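Flatberg grey plank-pattern flooring - stock page and notes

Isska Flooring Supplies, trade and home orders

Code: FB 411
Look: staggered planks, light grey, charcoal and brown-grey streaks
Suits: workrooms, studios, shared spaces
Sold by the box, cut samples on request

We stock Flatberg because people ask for it. The maker's leaflet calls it "the floor that forgets", meaning that dirt and wear don't show. We have heard that sort of thing before, so read what follows before you order 24 boxes.

What the leaflet says, and what we think

"Hides everyday mess." Up to a point. The streaks are long and broken up, and they do a fair job with grey dust and scuffs from dark soles. Pale crumbs and bits of paper are another matter. Anything white stands out against the charcoal streaks, and you will be sweeping as often as you did before.

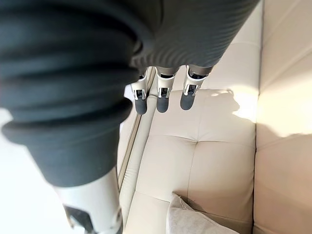
"Makes any room look bigger." We don't believe this of any floor. Laying the rows on a slant to the way you walk in can make a plain room less boxy, but it also means more cutting at the walls and more waste. Larysa Skoryk, who lays floors for several of our customers, charges extra for it and says most people can't tell afterwards. Ask for a price both ways.

"Looks the same in any light." It doesn't. Near a big window the pattern washes out and the brown goes almost completely. Further back it is a darker floor altogether. Take a sample home, put it by the window in the morning, then move it to the back wall. If you only look at it under our shop lights you have learnt very little.

Living with it

Cables. A thin black lead across this floor is easy enough to see over the light streaks and less easy over the dark ones. Don't count on the pattern to hide it, and don't count on people spotting it either. Clip leads to the wall where you can.

Floor marking. White tape reads well in the darker parts of a room and poorly where daylight falls on it. If the marks matter, try a short strip first. We make no promises about what any tape leaves behind, and the leaflet is silent on the subject.

Furniture. Thin metal legs need pads. The leaflet says they don't. Augustina Addo on our counter keeps a returned board with a dent in it, and you are welcome to have a look.

Bins and bottles. Bright colours look brighter against all this grey. Some like that. If you wanted a quiet room, bear in mind that a yellow bin lid will be the first thing you notice in it.
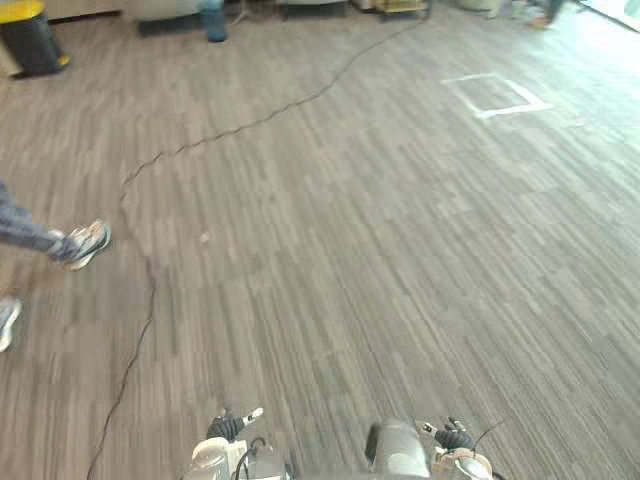 Ordering and returns

Unopened boxes can come back within 90 days. Opened boxes can't, whatever you were told on the phone. Order all your boxes together, as we can't match the shade from one delivery to the next. Samples are free for the first 3, then charged at cost. The trade counter is shut on Tuesday afternoons.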